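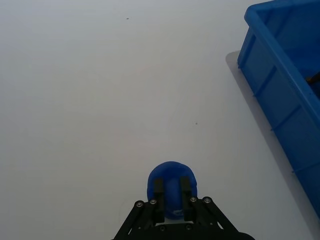
Tabletop Surface Durability Study: Interim Progress Report
Submitted to the Zollent Fund for School Furnishings
February 20, 2025

Period covered

The second reporting period, which closed at the end of December, plus the laboratory work completed up to the date of this report. The first report dealt with procurement and the selection of cleaning products and is not repeated.

Status against plan

Work packages 1 and 2 are complete. Work package 3 (repeated cleaning) is in progress and runs one month behind the schedule in the grant agreement. Work package 4 (guidance for school purchasing offices) has not started and is not due to start until the cleaning data are final. No change to the end date is requested.

Work package 2: baseline measurements

Baseline gloss, color and surface roughness were recorded for all 62 test panels before any cleaning. The panels come from two suppliers, Pichon and Grusow, and are all white with a matte finish. Gloss was read at three angles. The 85-degree reading was the most useful for matte finishes and will be used as the main measure from here on. The 60-degree reading is kept for comparison with older published work.

Variation between panels from the same supplier was small. Variation within a single panel was larger than expected, mainly near the edges, and we now take all readings at least four inches in from any edge. Panels measured before this rule was adopted were measured again.

Color readings were stable between operators. Roughness readings were not, at first. The difference was traced to the stylus speed setting, which had been left at the factory value on one instrument. The setting has been corrected on both instruments and written into the procedure.

Work package 3: repeated cleaning

Each panel is wiped under a fixed load with a damp cloth and one of 4 cleaning solutions. One pass forward and one pass back count as a cycle. Readings are taken at the start, at the midpoint and after 500 cycles. At the time of writing, 33 panels have reached the full count.

Interim observations, subject to revision:

Neutral detergent has produced no change in gloss outside the measurement error on either supplier's panels.

The alkaline degreaser raises gloss in the wiped area. The effect is visible at a low viewing angle as a polished strip and is stronger on the Grusow panels.

The alcohol solution has given mixed results. Two panels showed an early rise in gloss that did not continue — we suspect residue from the protective film and are checking the remaining panels for it before testing.

Results for the peroxide solution are too few to report.

Delay

The wiping rig was out of service for most of December while a worn drive belt was replaced. The replacement belt was supplied in the wrong length and had to be reordered. A spare is now held on site. Running the rig in two daily shifts should recover around half of the lost time, and the rest will come out of the reserve already allowed before work package 4.

Budget

Spending is within the approved total. Equipment repair is over its line and consumables are under theirs by a larger amount. We ask the Fund to approve a transfer between these two lines. The request form is attached separately.

Data handling

All readings are entered in the Idora database on the day they are taken and backed up overnight. Panel numbers are used in place of supplier names until analysis, so that the operator taking the reading does not know the source. Raw instrument files are kept alongside the entered values.

Next period

Complete the cleaning cycles on the remaining panels. Repeat the degreaser series at half strength, as the supplier instructions allow a range. Begin stain resistance tests with marker ink, glue and poster paint. Send a draft outline of the purchasing guidance to the Fund for comment before the text is written.

Decisions requested

Approval of the budget transfer described under Budget.
Confirmation that the half-strength degreaser series may be charged to work package 3.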